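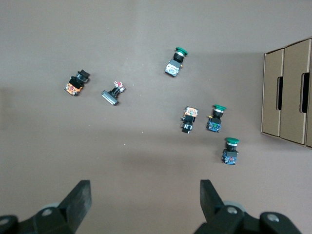 The Green Button Is Not the Stop Button, and Other Things We Had to Write Down

There is a document at our shop called the Cell Conduct Rules. It is 10 pages long, which I consider eight pages too many, and I wrote most of it. So please take what follows as the complaint of a man who has been issued a parking ticket by himself.

We sort parts. Pushbuttons, selector switches, contact blocks, the stuff that ends up on the front of somebody else's control panel. They land on a table in whatever pose they like, and an arm with two black fingers picks them up and drops them in a divided cardboard box. On a given pass it may be looking at three green mushroom heads, a couple of black buttons with orange blocks on the back, and a selector with a long flat head that lies down like it has the flu. Six parts on a tan table. A four-year-old could do this and would want paying in crackers.

The rules came in because a customer, Tanui, asked to see them. We didn't have any. We had habits, and a laminated sheet from the previous tenant about forklift charging. I was given until July.

My first draft was what everybody's first draft is. It said operators shall exercise caution. It said the work area shall be kept clear of debris. I was proud of that "shall." Then I went out on the floor with a pencil and tried to find one sentence a person could be caught breaking, and there wasn't one. Every speck of dust on the table was debris or wasn't, depending on who had to wipe it.

My opinion, for which I'm regularly made to eat lunch alone, is that a rule belongs in the book only if two strangers standing at the cell would agree on whether it was being followed. "Box inside the taped outline before the arm is enabled" passes. "Box positioned appropriately" is a prayer. We used to have the prayer, and the box used to wander, and the arm would release a perfectly good contact block into the open air with total confidence.

Which brings me to the buttons. We handle operator controls all day as merchandise, and our own cell is run by operator controls that look a great deal like them. On a Tuesday, a new hire saw a mushroom head lying loose on the bench by the cell, took it for something important, and pressed it. Nothing happened, of course. It was connected to nothing. But he had pressed it because he wanted the arm to stop, and he stood there pressing it with real commitment while the arm went on with its shift. It was one of the green ones. He said a big round button is a big round button, and I have yet to come up with a good answer to that.

Rule 6 now reads: no loose pushbutton of any color may be set down within arm's reach of the live stop control. It's the best rule in the book. It's also the one I get the most grief about, because the bench by the stop is the handiest bench.

The other school of thought lives at Trididberg, our sister site, where they answered the same question by buying a management package called Clolo. Clolo generates rules. You tell it you have a robot and it hands you 2670 line items with a checkbox next to each. I have been to Trididberg. The boxes are all checked, in the same pen, with the same slant, and I would bet my truck that they were checked in a chair. One item asks whether the gripper has been inspected for "wear, damage, contamination or other." I'd like to meet the person who looked at a gripper and found other.

I'm told long lists protect you. They do protect somebody. If a finger gets pinched at Trididberg there will be a line item that forbade it, and everyone from the vendor up will be very sorry the line item wasn't followed. The finger will feel about the same.

Good practice, as far as I can see, is mostly dull and mostly about furniture. Where the box goes. What's allowed on the bench. Who may reach over the table with the arm powered, to which the answer in our book is no one, even for a part that's right there, even if it's the last one and it's almost lunch. People hate that one too. The part is always right there.

Bunitness, who audit us now, have asked for an eleventh page covering "safety culture." I asked what would go on it. They said that was up to us. I've sent them the forklift sheet while I think it over.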